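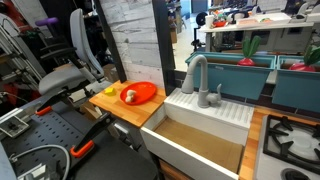

Support replied that the log alone wasn't enough, and asked whether the planner had been restarted after the new calibration file was loaded. It had, both times.

Ticket: Felum planner rejects every pick over the plate
Opened: July 1, 2019
Site: Vellgate
Status: Closed, follow-up open

Problem
Felum 2.4 returns "start state in collision" whenever the goal is the small white item on the plate. The same goal planned fine on the previous release. The gripper can be well clear of the faucet and the error still names the faucet as the contact body. Goals over the stovetop are not affected.

Denau (perception) is publishing the plate pose and the yellow block pose at the normal rate. No dropped messages.

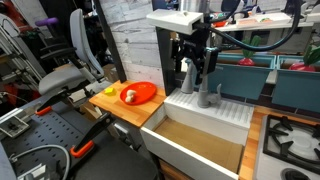
The start state in the failing runs is with the gripper over the drying rack, so we first suspected the padding around the fingers. Setting finger padding to zero made no difference. We also turned off self-collision checks – same error, same body name.

Steps tried
1. Cleared the planning scene and reloaded it from file. Error came back on the first plan request.
2. Replayed the bag from the failing session against the old release. 12 requests, 12 valid plans.
3. Replayed the same bag against the new release with the second camera turned off. All 12 planned. With the second camera on, all 12 failed.

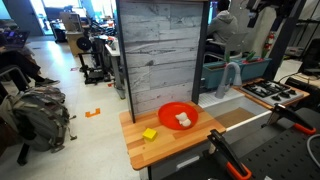
4. Dumped the scene objects with both cameras on. There were two faucet bodies in the list, one of them shifted 194 mm toward the plate and right through the wrist.

Cause
The new release merges detections by track ID and no longer by distance. Each camera gives the faucet its own ID, so it gets added to the scene twice. The second copy was also placed with the old extrinsics, because Denau reads them from its cache and not from the calibration file.

Fix
Deleted the extrinsics cache, then set merge_mode to "distance" in the Felum scene config. Restarted Denau first and Felum after it. The order matters – Felum keeps the first transform it gets.

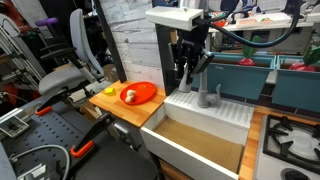
Photo: Effiong test bench, Vellgate

Reran the bag with both cameras on and got one faucet in the scene and 12 valid plans. Live requests to the plate are planning too. Finger padding is back at 4 mm and self-collision checks are on again.

Still open: the cache should be dropped when the calibration file changes. Moved to a separate ticket for the August release.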